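Home Syllabus Labs Readings Tool Checkout Contact
Search this course Search Go

Unit 6: Comparing Hand-Held Grippers on Cloth
Notes to go with the lab, Mireille Hoarau

Okay, so last unit we stuck to blocks and cups, and most of you got comfortable with both tools. Cloth is where the two start to feel really different in the hand, and I'd like you to spend a good long session with each before you decide which one you like. (I have a favorite. I'm not telling you until the write-ups are in!)

The two tools

The Statutia has straight fingers that slide toward each other on a rail. The Billalen has fingers on linkages, so the pads swing as they close, and the opening at the top is a good bit wider. Both carry a camera looking out over the fingertips, and both log to the same controller, so you can swap one for the other without touching the settings. Please don't touch the settings anyway - Washington Assunção spent a whole afternoon in December putting them back.

What to watch on the approach

With a block you can close from nearly any height and get away with it. With a pair of pants you can't. Come in too high and you pinch air, come in too low and you pick up the sheet along with the clothes. My own habit is to open all the way, set the fingertips down on either side of a ridge in the fabric, and only then squeeze. Séverine Riviere does it the other way, one finger under the hem first, and her success rate on thick knits is better than mine, so try both.

A bed is a nice test surface, by the way. It gives under the fingertips, which a table won't do, and a patterned sheet makes it easy to tell in the recording if you've grabbed the bedding too. Your free hand is allowed to hold one end of the garment. Just say so in your log, as those trials get scored separately.
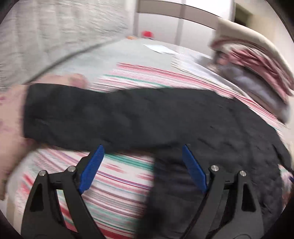
Blue pads, open jaws: what to write down

The wide V is your starting position for every trial. Before you close, check that both blue pads lean in toward the middle by the same amount. If one leans more than the other, the cloth tends to roll toward it and you'll blame your wrist. I did, for 2 weeks.

For each trial, write down:

- which tool, and which approach (ridge or hem)
- the garment, in plain words: "dark fleece" is plenty
- whether a free hand was helping
- how many tries before it held
- whether the sheet came up with it

Do three garments per tool, one thin, one thick, one your pick. Fast hand movement smears the video, and dark fabric loses its folds first, so slow down for the last few inches. Hervé Hoarau's old set had 2,000 clips and he threw out a painful number of them for exactly this.

Things people ask me

Can I change the pads? Yes, the Boonyarit pads are in the top drawer. They're softer and grip thin cotton better, but they wear quickly, so log the swap.

Do I have to fold the thing? No. Pick up, lift clear, put down. Folding is next unit, with Séverine Marty, and she's got her own rules about sleeves.

Write-up is two pages at most, and bring the tools back charged.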